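10th June
By Čestmír Slanina

Breakfast for a very small guest

My daughter plays restaurant every morning before I have finished my coffee. She is four years old and she is strict about the table. First comes the placemat, then the plate, and only after this the food may arrive. If I sit down too early, I am sent back to the door to wait.

I began to write about play food in September, when we moved to Vunside and half of our boxes stayed closed. The toy kitchen was in one of them. For some weeks she served me spoons of air, and I must say the service was good.

Rawiri Harawira, who keeps the toy shop Gorken on our street, advised me not to buy the set with 100 pieces. "They will love 2 of them," he told me, "and you will step on the others." He prefers a short menu: bread, something to put on it, something to drink. A real placemat from the kitchen drawer makes it more serious for the child, and it also shows where the game ends when it is time to clean up.

I followed his advice. Our bread has been served 25 times this week, always fresh.

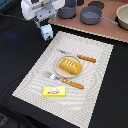 Toy loaf on a small wooden plate, with knife, fork and a little yellow box on a woven placemat.

4 comments | 25 shares
Contact the editors | © Brineo Magazine | Back to top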